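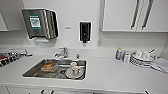
Resealing the joint between a worktop and a wall

Jul 10, 2019
By Ilídio Seixas

The bead of sealant along the back of a worktop fails long before the worktop does. It shrinks, lifts at one edge and lets water run down behind the units, where the first sign is usually a swollen plinth. Replacing it takes an evening plus curing time.

Choosing the sealant

Use a sanitary-grade silicone with a fungicide. Decorator's caulk is acrylic and will not stand up to regular wetting. Builders' silicone is cheaper but often has no fungicide in it, and black spots will show within the year.

There are two curing types. Acetoxy silicone smells of vinegar, skins over quickly and grips glazed tile and glass well. It can stain natural stone and attack some metals. Neutral-cure silicone has little smell, takes longer to skin and is the safer choice on stone, painted walls and most plastics. If the worktop maker's leaflet names a type, follow it.

Check the date on the cartridge. Old silicone may come out of the nozzle looking normal and then never set. Run a short line on a piece of scrap, leave it overnight and press it with a thumbnail before committing to the real joint.

Removing the old bead

Cut along the top edge first with a sharp blade held nearly flat to the wall, then along the bottom edge with the blade nearly flat to the worktop. Pull the strip out at a low angle. On laminate, use a plastic scraper for the lower cut. Steel leaves a line that cannot be polished out.

A chemical remover will soften what is left. Spread it thickly, leave it for the time given on the tube and scrape again. Two thin applications are less effective than one thick one. Wipe off the residue with white spirit, then with methylated spirit, which leaves no oily film. Test both on a hidden patch of the worktop.

If the old joint had mould behind it, brush in a dilute bleach solution, leave it for half an hour, rinse and dry. Never use bleach together with any other cleaner.

Drying out

New silicone will not stick to a damp joint. Leave the gap open overnight with a window ajar, longer if the wall is bare plaster. A folded strip of kitchen paper pushed into the gap and pulled out again gives a fair check – any darkening means waiting.

Filling a wide gap

Silicone on its own should not bridge more than 6 mm or so. Push foam backer rod into anything wider, chosen slightly larger than the gap so that it stays put, and set it a few millimetres below the surface. On the kitchen wall in Loureiro the gap opened out at one end, and two sizes of rod were needed.

Applying the bead

1. Mask both sides with low-tack tape, leaving an even gap.
2. Cut the nozzle at an angle, with the opening slightly wider than the joint.
3. Hold the gun at the same angle as the cut and move at a steady pace. Release the trigger plate before lifting off.
4. Smooth once with a profiling tool. Going back over it drags the skin.
5. Peel the tape off straight away, pulling it away from the joint.

Work in lengths you can finish before the surface skins. In August, in a warm kitchen, that may be only a few minutes. Joins between lengths are least visible at a corner.

Curing

Keep water off the joint for 24 hours, or longer if the cartridge says so. Neutral-cure products in a cold room can take 2 days to set through. The skin feels firm well before that – do not go by touch.

Tidying up

Uncured silicone comes off tools with dry paper, followed by white spirit. Cured silicone peels off smooth plastic. Seal a part-used cartridge by leaving a plug of silicone standing out of the nozzle, then pull the plug out with pliers next time.

Last updated: August 2019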